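Teleoperation and Hand Guiding (Robot Teaching)

Teaching by demonstration is the name for showing a robot a job instead of writing code for it. You move the arm through the task, the computer records everything, and later a program learns from those recordings. I've been doing this for a living since my Stougaard days and I still think it's the most fun way to work with a robot, so expect a bit of cheering in this article!

Two main methods

There are 2 ways people usually do it. The first is hand guiding, also called kinesthetic teaching. You grab the arm itself, the motors go soft, and you push it where it needs to go. It's great for beginners (my nephew got the hang of it before lunch), but your own hands and sleeves end up in the camera view, and moving two arms at once is a real wrestling match.

The second is remote control, or teleoperation. You hold a smaller copy of the arm, or a pair of handles, and the working arm follows along. At Planholm we had the copy kind, called leader arms, and they feel very natural once you stop staring at your own hands. Other shops use a headset, and a few brave souls use a game pad – I tried that for one afternoon and my thumbs have never forgiven me.

What gets recorded

A single try at a task is called an episode. It holds the joint positions, how far each gripper is open, and the video from one or more cameras, all lined up in time. At Planholm our kitchen episodes ran 22 seconds when things went well and 51 when they didn't. Amparo Arango, who trained me, kept the slow ones if the operator had recovered from a slip, and threw out the ones with long pauses. I follow her rule to this day.

Common practice tasks

Folding cloth, stacking things and putting dishes away are the classics. Mugs are my favorite by far. 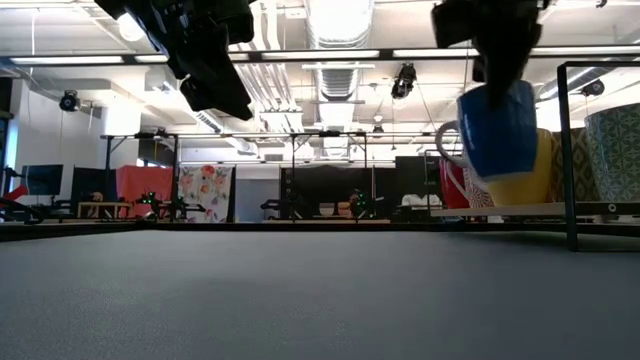 The handle is where new operators get stuck. A gripper that comes in at a bad angle will spin the mug or knock its neighbor, and from a distance it's hard to judge how deep the finger is. Tahsin Gazi wrote a little guide for us at Terley that says to line up high, come down slowly, and only then close. He also had us change the starting spots after every 17 episodes, so the program wouldn't just memorize one layout.

Known problems

Lag is the big one. Even a small delay makes people overshoot, then correct, then overshoot again, and all that wobble gets learned too. Feel is the other. Most remote setups give you no sense of touch, so you squeeze by eye (the Sukard handles we tested in January buzzed a little on contact, and I loved them). And operators get tired! My own late afternoon episodes are noticeably sloppier than my morning ones, so I do the fiddly tasks first and leave the cloth folding for after coffee.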